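Week 9 notes: Evaluating a commercial two-arm kit
Lecturer: Remo Fabbri
Last revised May 14, 2025

Reading before the lab: the Rembridge product sheet and the Stadano service agreement, both in the course folder.

1. What is on offer

Rembridge sells a two-arm kit for light indoor handling. The package covers two arms, two grippers, a controller and a licence for the teaching software. Stadano handles service in this region under a separate contract. Van Wijk offers a comparable kit with one service plan built in, and we will come back to it in week 10.

2. Claims to check

The product sheet quotes 1,000 hours between gripper services and a changeover time of 30 minutes from one task to the next. It does not say what was handled during those hours. Rigid cartons and film plastic load a gripper very differently, so treat the number as incomplete until the supplier names the test object.

The warranty runs 180 days. Cables are excluded - read clause 4 before you cost anything.

3. Soft objects

Most vendor demonstrations use boxes. Bags are harder to specify: the shape changes under the fingers, glossy film reflects light into the camera, and a grip on loose material tells you little about where the weight sits. Two arms help by holding the object at separate points, but the software then has to coordinate them. Ask whether the kit does this out of the box or whether the buyer programs it.
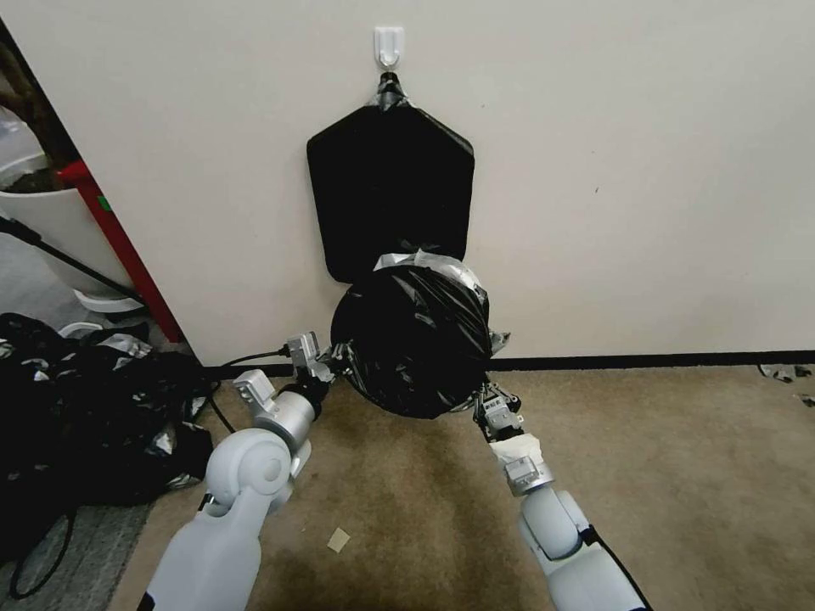 Fig. 9.1. Two grippers on a taped black plastic bag hung from an adhesive wall hook.

Note where each gripper has hold of the bag. In your write-up, say which contact you would expect to slip first if the load shifted, and why. Also mark the cable runs, as these bear on clause 4.

4. Lab task

Write a one-page recommendation for a buyer who handles bagged goods. Set up your trial for 50 cycles and define a failed grip before you start. Record failures by arm. Log sheets go in the Statitov template, units in the column header.

Marks are for the method, so a recommendation against purchase is fine if your data support it.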